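Contact onset from gripper width: second attempt

16 July 2021

The February version of the onset detector used a fixed threshold on finger speed. If the fingers closed and then slowed below the threshold, the moment was marked as contact. It worked well on boxes and mugs and badly on anything soft. Cloth gives way for a while before the width settles, so the label landed late, in the worst cases by 10 video frames.

The new version, which I have been calling Skatis in the repo, fits two line segments to the width signal inside a sliding window and takes the break point as the onset. The only parameter that matters much is the window length. I settled on 400 ms after trying shorter ones, which broke on hand tremor.

The test set is 608 grasps recorded with hand-held grippers in furnished rooms. I labeled the onsets by hand from the video, stepping one frame at a time. Fabric and straps are over-represented on purpose.

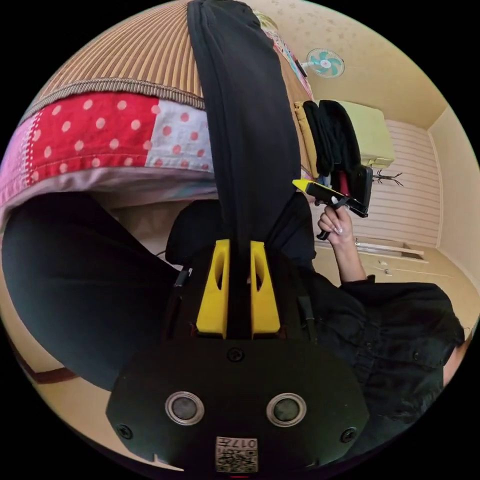

View from the hand-held gripper, with a length of black fabric hanging down into it.

Median error against the hand labels is now 4 frames on soft items, and unchanged on rigid ones. The remaining failures are mostly grasps where the operator closes in two stages. The fit then picks the first stage, and I am not sure that is wrong – my own labels are inconsistent there.

I also tried adding image difference between the fingers as a second signal. The gain was small and it made the detector sensitive to background motion, such as another person's hand moving near the gripper. It is off by default.

Next is the Trandholm split, which has longer recordings and more regrasps. The window will probably need to vary with closing speed for those. I have a partial implementation, but it is slow and the break points jump when two windows overlap.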